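The Ketchup Round

Four hours till the Tresta people wanted an answer. Grusto grips or Flilta grips. Pick one.

I'd stopped picking. I was just watching the arm.

The Grusto pads had done 200 grasps by noon. Stiff, loud, good on anything hard. Then soft stuff, and the numbers went to mush. So, Flilta pads on, new controller gains, speed cap at 800. Go again. No lunch. Coffee from yesterdy.

"You're stalling," said the voice on the phone.

"I'm testing."

"Same log file as an hour ago."

True. I put her on speaker and hit run.

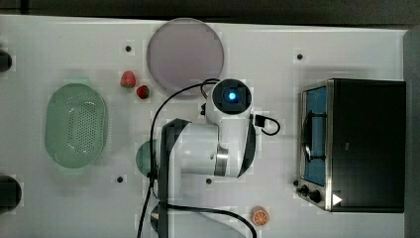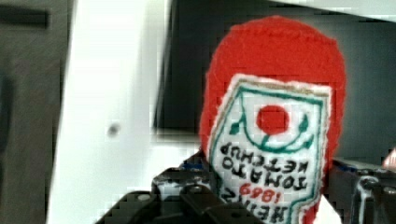
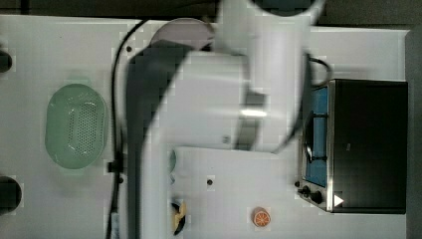
Ketchup in the wrist camera, second of the three. The other two, arm over the table, oven on the right.

"What's it doing?"

"Thinking."

It wasn't thinking. It was waiting on the Nishimura board, 40 milliseconds a cycle, same as ever. But I'd been up since 4 and it looked like thinking to me. Like someone in a store who can't remember what they came for.

"Would you buy it?" she said. "Your own money."

I scrolled back up. Force curves, Grusto in gray, Flilta in blue. Blue wobbled. Blue let go late, every time, a little hang at the end like it didnt want to.

"The blue one," I said.

"Which one's blue?"

I told her. She was already typing. I could hear the keys, then her chair, then the line went quiet and I started the next run anyway.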